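4.2 Putting the groceries away

I'll admit this is the part of the study I was most looking forward to, and also the part that taught me to be more careful about what I call easy. Folding towels sounds hard, so people forgive a machine for being bad at it. Putting peppers in a basket sounds like something you hand to a kid while you get on with dinner. My guess going in was that produce sorting would be our best household chore by a mile. It came in 3rd, behind wiping a counter and closing drawers.

The chore, as we wrote it down, goes like this. There's produce lying on a table and there are wire baskets to put it in. The controller (we call it Lumum in the rest of this paper) gets one spoken or typed instruction, such as "put the red ones away," and then it's on its own. We gave it 29 runs. I scored a run as done only if the right items ended up in the right basket and I'd be willing to eat what was in there. That last rule is a little soft, I know, and I come back to it in Section 5.

Most of what I learned came from the wrist camera. From across the room a pick looks fine or it doesn't, but up close you get a much better feel for how awkward a pepper is. It's wide at the shoulders, slick, and full of air, and the lobes never line up with where you'd like to put two flat surfaces. 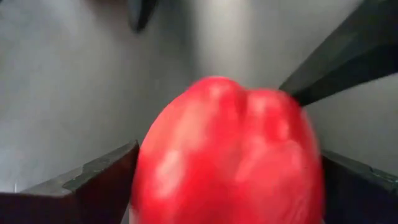 Figure 6. Wrist camera view of a red bell pepper held between the two gripper fingers.

Two things are worth saying about grasps of this kind. First, the wrist camera sees very little besides the pepper once the fingers are on it. A person holding a pepper this close would know where the basket is without looking, and our controller has to remember it from the wider views. When its memory was good, the move was quick and kind of lovely to watch. When it wasn't, the arm dithered, and I found myself leaning toward the table as if that would help.

Second, squeeze. We set one force limit for every item and left it alone, partly out of stubbornness – I wanted to know how far a single setting would get us before we started adding clever things. It got us further than I expected with peppers, which are tougher than they look. Lemons didn't mind either. I would not try it on a ripe tomato, and we didn't.

The color instructions gave us less trouble than shape did. Lumum rarely mixed up red and yellow, but it had a real weakness for going after a yellow pepper when we asked for a lemon, mostly when the wires of a basket were in the way of its view. I don't think that's a silly mistake. I've stared into my own fridge and made a similar one.
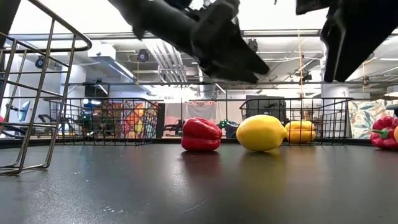 Clutter around the items mattered more than the items themselves. In the Wemside layout, where the baskets stand close to the produce, the arm has to come in from above and leave the same way, and a rim is easy to catch on the way out. We lost 5 runs to exactly that. In the Sullent layout the baskets are pushed back and the same controller, with the same settings, never touched a rim. So a good share of what I'd have called skill in my first draft was really furniture placement, and I've rewritten the claims in Section 3 to match.

Would I let it put my groceries away? If I could lay everything out on a bare table first, sure. But laying it out is half the chore, and I'd still be doing that half. The Boström baseline, which we turn to next, handles the layout question differently and pays for it in speed.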